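Tips for Living Alongside the New Arms on the Packing Bench

Updated Nov 10, 2020, with thanks to everyone who left notes by the kettle

When I first wrote up my packing bench tips it was all sticky tape, sore wrists and where to hide the good scissors. Then we got the arms, and half of what I had written went straight in the recycling! So I have had another go, for those of you at small places like ours (we do snack boxes for offices, 1,000 of them in a busy month) who are about to have a machine do some of the sorting. I am no engineer. I have packed boxes for a long time and I like a tidy bench, and that is all the authority I have.

Keep your hands out of it

I know, I know, but this is the one that takes the longest to learn. You see a bar lying skew-whiff and your hand goes out to straighten it before your head has had a say. Muchen Shao made us practise standing back with our arms folded, which felt very silly and did the trick. If something needs moving, stop the arms first, move it, step away, then start them again. Every time, even when it's only a wrapper.

Give things a proper landing spot

A plain, dark, round placemat under the loose stock is worth every penny. It tells people where to put things down as much as anything, and a shiny packet slides less on something woven than it does on bare wood. Ours came out of my own kitchen drawer and I have since had to buy another for home, as the gravy boat looked lost without it.

Big crinkly bags want a bit of elbow room. If you're the one setting out, lay them flat and shake the contents along so there isn't a great lump at one end. Small bars are much easier going, and a new person can be trusted with those on their first morning.

Clear bins, always

We began with lovely old enamel tubs that Yurani Villanueva found, and they looked a picture, but you couldn't tell how full they were without leaning over the bench (see the first tip!). With clear ones you can check from your chair. Get the sort with a cut-out handle so you can carry one in each hand. For washing, warm water and a drop of washing-up liquid, a soft cloth, and let them drain upside down on a tea towel. Never use the scratchy side of a sponge — once they've gone cloudy there's no bringing them back.

Sort out who does what, and say it aloud

I'll admit this was the part I fretted over. I had a sleepless week thinking we'd all be sent home. What we have is a different sort of day: less reaching and dropping, more checking, refilling and putting right. Beril Kılıçarslan has taken on the allergen sheets, which never got the attention they deserved when we were all up to our elbows in raisins. I do the handwritten cards now. Some of it I miss, mind you. Four of us round a bench used to natter the whole shift through, and a person watching a machine goes rather quiet, so we moved our tea break together and made it ten minutes longer.

If you're the one in charge, please ask the packers before you settle the layout. Xiuying Deng asked us, and we told her the bins should stand along the back, and that has saved a good deal of leaning.

Snacks on the mat in the first, bins at the back in both:

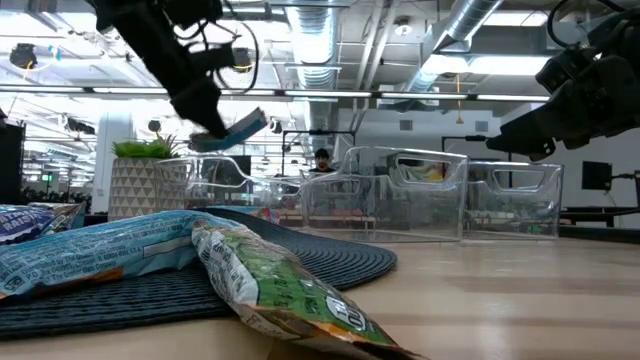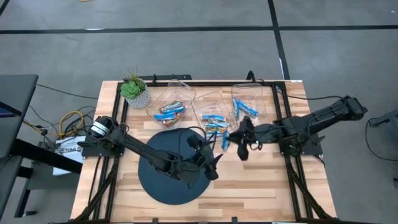 Mind the leads

Cables breed, I'm convinced of it. Set aside an afternoon in the first month and go round with a packet of hook-and-loop ties, tying each bundle loosely enough to get two fingers under. Put a paper tag on both ends of anything that plugs in, written in pencil, and you'll bless yourself when something needs unplugging in a hurry.

Wiping down

Arms stopped and switched off, then a barely damp cloth along the wood, following the grain, and a dry one after. Don't spray anything near the joints. Spray the cloth, over by the sink. Crumbs in the corners come up nicely with an old pastry brush.

Keep a grumble book

An exercise book on a string, with a pen that works. Anyone can write in it, and Zeyu Luo reads it on his way past and initials each page. We had 39 entries in the first month and only 7 in the next. One of those was mine and concerned the biscuits.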